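Color war (camp tradition)

Color war is a multi-day contest held at many American sleep-away camps, usually near the end of a session, in which the whole camp is split into teams named for colors. I've been putting together these entries on camp customs for a while now, and this is the one I get the most mail about, so I've gone longer than usual. Other names include Maccabiah at some Jewish camps, Olympics, and plain old "team week."

Format

Most camps use two teams, though bigger ones go up to four. Bunks are divided so that every age group has kids on each side, and siblings may or may not be kept together depending on the camp (this causes more phone calls home than you'd think). A typical war runs two to five days. Points come from swim relays, softball, tug-of-war, canoe races, cabin inspection, and behavior at meals, where a silent lunch can swing the standings more than a whole afternoon of kickball. 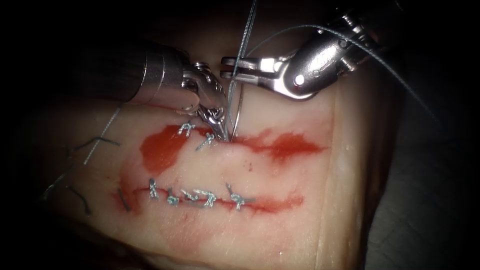
Each team is led by captains, sometimes called generals at the older camps, who are picked from the counselors or the oldest campers. At Camp Wodberg, where I spent more summers than I can defend to my family, captains were told the night before and had to keep a straight face all through breakfast. I was never any good at that and was never picked.

The breakout

The surprise announcement is known as the breakout, or just "break." Campers know it's coming and spend days guessing, and the staff feeds them false alarms, called fake breaks. Common breakouts include a fire truck rolling in at 6 a.m., a plane dropping leaflets, or a counselor's fake argument at dinner that ends with somebody ripping off a shirt to show a team color underneath. Camp Titau favored a rowboat coming across the lake at night with torches - very slow, very dramatic, and you could hear the rowers bickering the whole way over.

The rope burn and the Mumport relay

Two events tend to close things out. In the rope burn, each team builds a fire tall enough to burn through a rope strung overhead. The other is a long relay, often called an Apache relay in older camp handbooks, though plenty of camps have dropped that name. At Wodberg it became the Mumport relay, after the dock where it finished. Ours had 12 legs, among them bed-making, cracker-eating and whistling, and threading a needle while your whole team screamed at you.

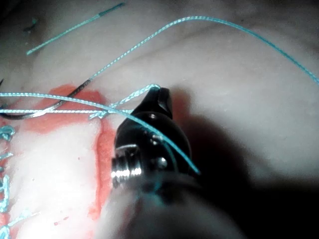 Sing

The last night is sing, when both teams perform a fight song, a comic song and an alma mater written that week. The alma mater is the slow one and everybody cries. Renato Carrasco, our music counselor, wrote several that are still sung at reunions, including one set to a tune he swore was his own and which I later heard in an elevator. The final score is read right after, and the teams traditionally rush together into one big heap.

Criticism and changes

Some directors have shortened color war or given it up, saying it leaves younger kids worn out and turns friends against each other for days. Camp Cisternas swapped it for a shared challenge where the whole camp works toward one score. I was ready to hate that when I visited, but the kids were having a great time and the singing was just as loud! Other camps keep the teams and drop the word "war," and a few assign a color for life, so you stay green or white from your first summer on and can still be found arguing about it in September.

See also: Capture the flag; Camp songs; Visiting day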